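Stamping for people who ruin things
Speaker notes, Trindiline paper crafters' online meetup, July 4, 2020

Start. Wait for people to find their mute buttons. Say hello to Eilidh Mackay, who asked me to do this after seeing a card I made in March and assuming the smudge was a design choice. I let her assume it.

Who I am: I have been stamping long enough to own more ink pads than plates. I teach the beginner table at Kerekes, when there is a table. Most of tonight is about clear stamps and pigment ink, with a bit of heat embossing if I don't run over. I will run over.

First point, new stamps. Clear stamps come out of the package with a slick film on them, and ink beads up on it like rain on a car. Rub the stamp face lightly with a plain white eraser. Wipe it. Ink it on scrap paper a couple of times before it goes anywhere near the good cardstock. Hold up my first fern from the Jatetora set, the one that looks like it has measles. Then hold up the second.

Ask who has a drawer of stamps they have never inked. Pause for shame. My own drawer holds 101 of them, and I know that because my husband counted and read me the total over dinner.

Second point, pressure. Everybody leans. You get a lovely crisp flower with a ghost square around it where the edge of the block touched down. Stand up, press straight down, lift straight up. Don't rock. If you were taught to rock in 1000 classes before mine, I can't stop you, but I'll be able to tell from your cards.

Put something under the paper. A thin foam mat is good. The back of an old mouse pad is also good and you already have one in a closet.

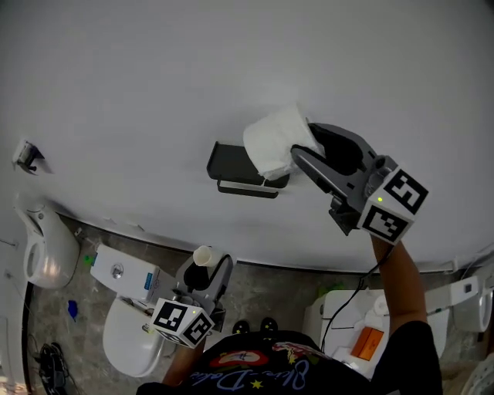
Third point, embossing. Anti-static bag over the whole card front first. I skip this about as often as I skip flossing and with similar results: little specks of powder everywhere, cooked in for good. Stamp with the slow-drying ink, pour the powder on, tip it off, flick the back of the card once. Look at it sideways under a lamp. Stray bits come off with a dry paintbrush now and don't come off at all later.

Let the heat tool warm up pointed away from the card. Then bring it in and keep it moving. The powder goes from dull to shiny all at once, and when it does, move on. If it starts to look flat and oily again you've overcooked it. Show the overcooked poppy. Amedeo Lombardi once bought that poppy from me at a charity sale and then quietly gave it back.

Demo here, 2 cards, black detail powder on the peony and clear on the leaves. Check the camera is pointing at my hands and not up my nose. (See last time.)

Fourth point, color. Ink the background after embossing, since the raised lines resist it, and blend from the edge of the card inward in small circles. Start paler than you want. Wipe the embossed lines with a tissue at the end so the black comes up clean. If the color has gone muddy, you used orange and blue and you know what you did.

Questions I usually get:

Can I use a hair dryer? No. It will blow the powder into the carpet.

Which brand? I use Festari powder, mostly out of habit, and the jar is easy to open with inky fingers. Use what you have.

How do you clean the stamps? Damp cloth, mild soap, dry them face up. Baby wipes if you're lazy, and I'm lazy.

Close: remind them the July challenge is florals with one embossed element, and that a sentiment counts as an element if they ask nicely. Cards get posted to the group gallery. Thank Eilidh. Unplug the heat tool before waving goodbye.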